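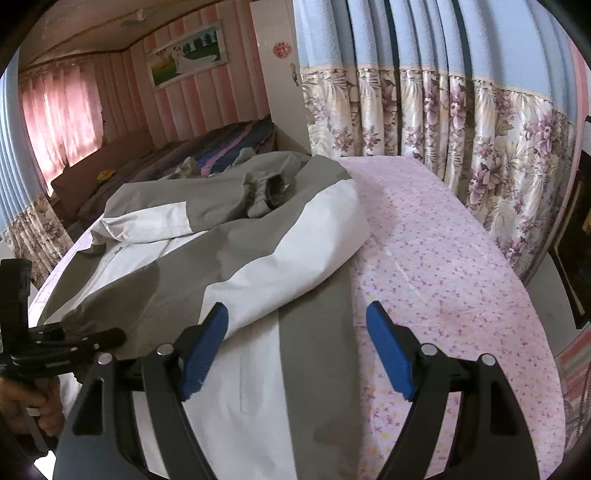

October. Fold notes, lightweight shells, continued from the Cimberg batch. Working surface was a bed again, no table. The sheet gives under the fabric, so edges drift when a sleeve is pulled across. The grey and white jacket is the awkward one of the set: smooth, slightly shiny synthetic, and the cuffs are elasticated, so a sleeve laid over the front bunches at the wrist and does not lie flat. Sleeve on top, crumpled, is the usual intermediate state. Flattening it first costs time and gains little.

Sequence used at Dudstead: front up, sleeves in, hem to collar, half again. Median 22 s for cotton, longer for shells. Did not log shells separately – should have.

Timo Oltmanns suggests folding sleeves behind the back panel. Tried on the Vik sample. Holds better, but the garment has to be turned over twice. Not adopted yet.

Open points:
- seam as fold line or fixed width? Seam is easier to find, width stacks better
- Fallar shelf takes up to 100 mm stack height, shells spring back past that overnight
- item 2197 still missing from the list, check with Timo

Next: same order on a firm surface, cuffs tucked.

Workshop notes > Textiles > Folding
Filed under: outerwear, shelf storage, open points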